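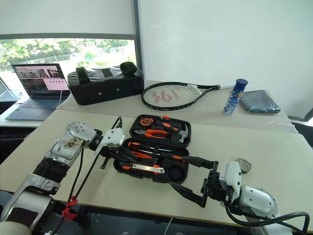 ok so Lureo are shutting the browser version of Kudton at the end of September and the announcement is four paragraphs of nothing. thread, typed on a bus, sorry

1/ short version. browser client goes off on a Friday, 6pm. after that it's the phone app or the desktop launcher. your account carries over. your stuff mostly carries over. "mostly" is their word

2/ what doesn't carry over: guild noticeboards, old replays, any skin from the first two winter events. gone. the FAQ says they "may return in a new form". they'll be in the shop, won't they

3/ coins. up to 1000 move across one for one. anything over that gets turned into Pálfi tokens at 100 coins a token. I have quite a lot over that. I've been saving since school

4/ and you can't spend Pálfi tokens on boats. only on hats and the little lanterns. I don't want a lantern

5/ things you need to do BEFORE the switch:
link an email (settings, account, bottom of the page, it's grey on grey, keep looking)
empty your harbour chest
finish or cancel any open trades, they don't refund them

6/ the harbour chest one is real btw. support told a guildmate anything left in there counts as "temporary storage" and gets wiped. I've had a spare anchor in mine for years

7/ the phone app. tried it last night. it's fine?? sailing with your thumb is nicer than I expected. the map is awful. pinch to zoom and it opens the chat every single time

8/ also it won't do the Godine raid properly. 55 players in the bay and my phone went to slideshow, then just shut the app. logged back in and I was dead on a rock with no trousers

9/ someone's asking about the desktop launcher. yes it's the same game as the phone one, just stretched. keyboard works. right click doesn't. no idea why, right click is how you do everyhting

10/ do get why they're doing it. half my guild plays on phones already and the browser one has been creaking for ages. two codebases, small team, fine. just say that! don't send me a jpeg of a sunset with "new horizons" on it

11/ what annoys me is the library PCs and the school laptops. loads of people started on the browser one becuase you didn't have to install anything. I did. second years in the computer room with the sound off, someone keeping lookout

12/ correction to 3, it's coins in your purse AND your bank added together, so moving them between the two does nothing. I tried. wasted twenty minutes

13/ a few of us are doing a last sail from Godine bay up to the north lighthouse on the final night, starting 5pm so we get there before it cuts out. slow boats only. bring fireworks if you've got any, they don't carry over either

14/ no you don't need to be in the guild. just turn up at the jetty and follow whoever's honking

15/ right my stop. will add the email link thing as a proper step by step later if people are still stuck, reply under this one not in my dms pls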